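4. Results: Taking Apart the Office Computer

4.1 The task, and why it was chosen

Most of the chores in our list were picked because people hate them. Opening up an old desktop computer was picked because people are mildly good at it, have strong opinions about how it should be done, and do it at a bench with one screwdriver and no written plan. It is also real work. The Hadolley refurbishing shop, which supplied our machines, takes in retired office towers by the pallet and needs the drives out of them before anything else happens. When we asked what a robot would have to do to be useful there, the answer was "not drop screws in it," and we have tried to keep that standard in mind throughout.

We split the job into four steps: free the data cable from the drive, free the power cable, press the drive carrier's tabs, and draw the carrier out. A trial counted as a success only if all four steps were finished, in any order, with every connector still attached to the thing it came attached to. The last condition was added in July, after the pilot runs, for reasons the pilot machines can no longer describe.

4.2 Reaching into the case

The towers differ in layout, but they agree on one principle, which is that cables go wherever there was room on the day. A planner that treats the case as a box with a target in it will do well until the first loop of wire. The space above the drives tends to be the worst, and the approach from the open side brings the wrist close to the board whichever way one turns it. 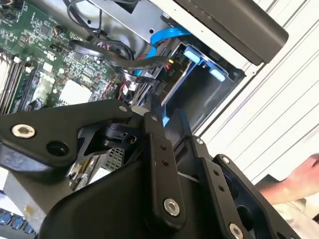

We therefore gave up early on planning a single clean path to the carrier. The Tostar controller instead moves in short reaches, stopping to look again after each one, and is allowed to back out if the view from the wrist no longer matches what it expected. This makes it slow. Over 404 trials the controller backed out at least once in 300 of them, and an onlooker would be forgiven for thinking it was reconsidering its career. Backing out was nevertheless the best single predictor of a clean finish. Trials with no retreat at all were either very easy or about to go very wrong.

Flat ribbons and thin wire pairs caused different kinds of trouble. Ribbons hide things. Thin wires hide themselves, especially against a busy green board, and the depth estimate tends to run straight through them as if they were a matter of opinion. We tried masking the board out and got worse numbers, apparently from losing the one large surface the system could use to work out where it was. The mask was dropped.

4.3 Finding the tabs

Colored plastic tabs are the kindest thing a case designer has ever done for a robot. They were put there for people, of course, so that a technician under a desk could tell what was meant to move, but color is cheap to detect and the tabs are seldom the same shade as anything next to them. Our detector for tabs was trained in an afternoon and we have not touched it.

Pressing them is another matter. The tabs must be squeezed toward each other and held while the carrier slides, and a two-finger gripper that is holding the tabs has no fingers left for anything else. In 170 of the 404 trials the controller located both tabs correctly and then failed to complete the squeeze, most often by letting one tab go a little before the other. A person does this by feel and could not tell you how. We could not tell the robot how either, and the force threshold we settled on is a compromise between slipping off the plastic and bending the metal behind it.

Full success, all four steps, came in 101 trials. The older Grirkier baseline, run on the same towers, completed none, although it was quick about it. We take the comparison less seriously than the table in the appendix may suggest, as Grirkier was written for picking parts from open trays and was never meant to go inside anything. 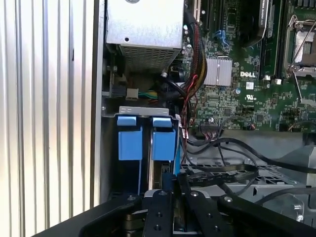 Eskola, reading an early draft of this section, objected that a success rate of one in four says nothing about the shop until it is set against the time a person spends fixing the other three, and asked for the failures to be sorted by how much mess they left. The request was fair and slightly deflating. A squeeze that slips leaves the tower just as it was, and a worker can finish by hand. A snagged wire is worse, as the worker first has to notice it. We have added the sorting to the appendix. Most of the 170 squeeze failures fall in the harmless group, so the robot's chief fault, in shop terms, is that it takes up bench space while not quite doing the job.

4.4 Limits of these results

All trials used towers with the side panel already removed. Removing the panel is a chore of its own, with latches that vary by model and sometimes by mood, and we did not attempt it. Nor did we put anything back. Reseating a drive and its cables calls for aligning a connector that the wrist is usually blocking from its own view, and our few informal attempts are not reported. Section 5 turns to laundry, where the parts are softer and nothing has to be plugged in.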